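Last edited August 7, 2018, by Nisreen Dabbas. Replaces the May notes, which told you to trust the self-check.

# Squaring the fingers on the Druto hand gripper

The Druto manual says the fingers are "aligned for life" when they leave the factory. I have my doubts. Ours at Grarncombe needed attention after 2039 open-and-close cycles, and I only know that number because the counter was still on screen when I noticed one pad leading the other. The self-check passed it. The self-check reads the joint encoder, and the encoder has no idea where the end of a finger is.

So do it by hand. It takes 21 minutes if the screws behave.

## What you need

- the small hex driver from the Druto kit (the one with the worn handle is fine, the one with the rounded tip should have gone in the trash by now)
- a steel square
- isopropyl alcohol and a lint-free cloth
- a strip of printer paper
- a flat board with a printed or ruled grid

Gresance sells an alignment jig for this. We borrowed one, got the same answer as with the square, and sent it back.

## Before you loosen anything

1. Power the gripper down and unplug it. The software's "safe" mode still lets the fingers twitch.
2. Wipe both pads. Half the "misalignment" reported to me has been tape residue.
3. Work the trigger slowly a few times. If you feel grit, stop and clean the joint first. Alignment won't hold on a dirty joint, whatever the forum posts say.
4. Push each fingertip sideways with your thumb. A little spring is normal. A click means a loose joint screw, and you may be finished as soon as you tighten it.

## Setting the fingers

1. Open the gripper all the way and lay it on its side on the board, supported so it can't rock.
2. Back off the 2 clamp screws on the left finger by a quarter turn. Leave the right finger alone. If you loosen both you have no reference, and you'll spend the afternoon chasing it.
3. Set the steel square against the right pad and bring the left pad to match its height.
4. Snug the clamp screws alternately, a little at a time. Tightening one fully before touching the other drags the finger over – I've watched it happen and been told it doesn't.
5. Close the fingers on the paper strip and pull. It should drag evenly from top to bottom. If one corner slides free, back off and repeat.

The manual wants thread-locker here. I'd wait a day, check again, and then apply it. Once it cures you are stuck with whatever you got.

## Checking in software

Run the Lashari viewer and do a zero with the fingers closed. Write the offset in the log. Don't "correct" a bad offset with the slider. All that does is make the screen agree with you while the pads still meet crooked.

If the offset jumps between two zeros done back to back, suspect the joint and go back to the thumb test.

## Last look, fingers open

Symmetry is the final thing to check, and I would take a ruled board over the on-screen overlay any day. Open the fingers with nothing between them and look down past the pads from the wrist camera. Use the small hole near the top of each pad as your sighting point and compare both against the thin gray grid lines of the white board. The pads angle in toward each other, so don't expect their faces to run parallel with the squares – compare one side with the other. Ignore scuffs and specks on the board, and ignore any stray curved line drawn on it too. Follow the ruled lines only. If one side still looks off, repeat the paper test before you reach for the driver. 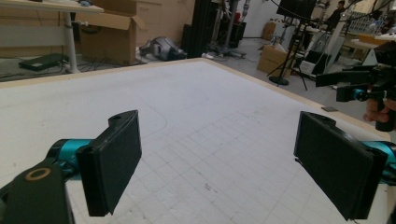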